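Search this site Go

Keychain toy

24 Nov 2018 — by Primo Costa

A keychain toy is a small figure or plush doll fixed to a ring, carried with keys or hung from a bag. Most are between 2 and 12 centimeters tall. Plush ones are stuffed with polyester; harder ones are molded in rubber or vinyl.
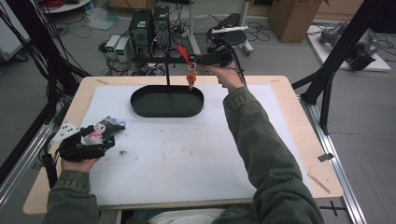

Display of keychain toys is usually by hanging, which keeps them from tangling. A plain bar on a post is enough — an orange toy with a red fabric tag hangs from one by a small ring, over a green oval tray.

Contact | Copyright Gronlow | Back to top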